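Mitia Square Folding Table, Marble Pattern: Review

Posted Saturday, August 12, 2023

Filed under: Home > Tables & Seating > Small Spaces

I bought the Mitia folding table in April to replace a card table with a split top. I wanted something square that one or two people could eat at and that would fold flat when I needed the floor back. After a few weeks I went back and ordered a second one, so this review covers 2 tables from separate orders.

The top has a marble pattern in pink, white and gray, with a thin red band around the edge. The pattern is stronger than I expected from the listing. There are orange-red streaks through it, and in a room with plain furniture it will be the first thing people notice. My two tables match well enough to stand next to each other without looking like different batches.

Setup takes less than a minute. The black legs cross in an X under the top. Open them all the way before you put any weight on it. I didn't do that the first time and the table shifted when I leaned on one corner. The leg joints were stiff for the first week and then eased up.

Size is the main thing to think about before you order. It is a one-person dinner table or a two-person coffee table. A bowl, a plate and silverware fit with room for a glass and a phone. Add a serving dish and a second place setting and you will be moving things around to make space.
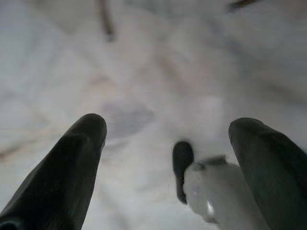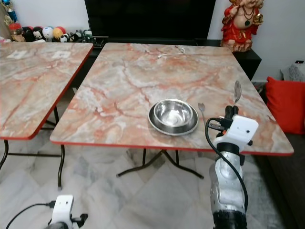

Cleaning is easy. I wipe it down after each meal with a damp cloth and a drop of dish soap. Tomato sauce left overnight came off with a second pass. Crumbs do collect along the edge band, and I use an old toothbrush there every couple of weeks. I always put a mat under hot pans, so I can't say how the top handles heat.

On a tile floor the feet slide a little if you bump the table. I tried felt pads and they made it worse. Rubber caps fixed it, though I had to buy those separately.

I looked at two others before this one. The Bokar is heavier and steadier, but I found it awkward to carry up stairs. The Lemaire has a nicer plain top and costs a good deal more. For a table that gets folded and put behind a door most nights, the Mitia is easier to live with.

Things I would change – a catch to hold the legs shut when it's folded, and a plain color option. The legs swing open when you carry it by the top, and I have banged my shin twice.

Rating: 4 out of 5

Related reviews
Bokar Folding Table: Is the Extra Weight Worth It?
Lemaire Side Table, Six Months On
Prorex Stacking Stools
Rubber Feet and Caps for Tile Floors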